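Stalby Home Guide
Part 4: Clearing the living room

This is my favourite part of the whole guide, and the one with the quickest reward! A sofa you can sit on changes how a room feels, and you can get there in 40 minutes on a Saturday morning with nothing more than a cloth bag and an empty side table.

Before you start

Read Part 3 (Cables and chargers) if you haven't yet. You will need:
– one soft cloth bag with a wide opening
– a side table or stool, cleared
– a few strips of paper and a pen for labels
– a damp cloth

Caution: Leave anything plugged in until step 5. Pulling at a cord buried under a heap is how sockets get cracked and toes get stubbed.

Clearing the sofa

1. Choose one seat to begin with. It doesn't matter which, but stay on it until you can see the fabric from front to back.

2. Lift clothes off first and fold them over your arm. They take up the most room, so the heap shrinks straight away (a lovely moment, this).

3. Find the ends of any straps and cables before you lift them. Loops that hang over the front of a cushion nearly always run back under something else. Ease them out one at a time and lay them flat.

4. Open the cloth bag in front of the sofa, holding the top by both sides so that the body hangs free. Soft things go in here: scarves, spare straps, small covers. Chargers and phones go on the side table, where you can find them again.

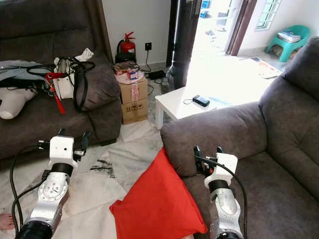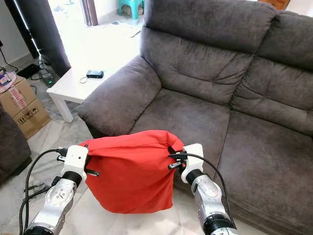

5. Switch off at the wall, then unplug. Wind each cable into a loose loop, as wide as your hand, and tie a paper label round it. Gorazd Mujić, who tested this part for us, writes the room on one side and the device on the other, and I've copied him ever since.

6. Plump the back cushions and wipe the arms with the damp cloth. Let the fabric dry before anyone sits down.

Note: On microfibre, wipe in one direction only. Worn patches will still show, but the rest comes up beautifully.

Boxes and floor

7. Clear the tops of cardboard boxes before you move them – small packets slide off and vanish behind furniture. If a box has fragile marks on it, keep it upright and don't stack anything heavier on top.

8. Keep a fire extinguisher where you can reach it without shifting a box. Check this again when you have finished.

9. Gather loose adapters from the floor last, and sweep the tiles once they are bare.

If the bag is full before the sofa is clear, stop and empty it, then go back to step 4. Putting things away properly is covered in Part 5.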